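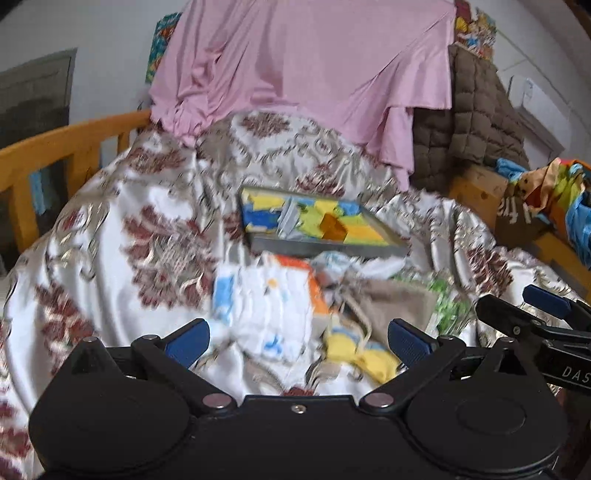 Notice to Residents of Bestden House, Third Floor

The Office of Rooms reminds all residents that an unmade bed is a matter for the resident. A bed with things laid out on it is a matter for the Office.

Under Rule 20, any person preparing to leave Bestden House shall place on the bed everything that is to go and nothing that is to stay. The Office will then inspect. On a morning in November, the inspector called at Room 331 and found that the resident had begun early. A grey tray stood in the middle of the bedspread, among the burgundy flowers. In front of it were a brown pouch with a beige cord, something yellow with light blue bands, and something green and white with a pattern of leaves. The resident was asked to state a destination and replied that it was Flodesum.

The inspector noted that the ferry to Flodesum had been withdrawn. The resident said that she was aware of the notice and had been aware of it for 943 days.

The inspector then consulted the register. Room 331 had been declared ready for departure on many earlier occasions, each time in the same handwriting and each time with a small change to the list. The pouch had first appeared in the spring. The yellow item was new. Under Reason for Travel the resident had always written one word, Bilgin, and no inspector had ever asked whether this was a street, a family or a dog.

The inspector asked.

The resident moved the pouch a little to the left and said that it was a kind of pear, which grew behind her mother's house and ripened late. She believed that the tree would be bearing now. She did not expect anyone to be picking it.

Rule 20 makes no provision for pears. The inspector remained in the room for longer than the schedule allows — the bell for the noon meal was heard and not answered — and then signed the form, number 1684, in the space marked Approved.

Residents are advised that the ferry remains withdrawn. The Office has written to the harbor to ask about the hire of a smaller boat.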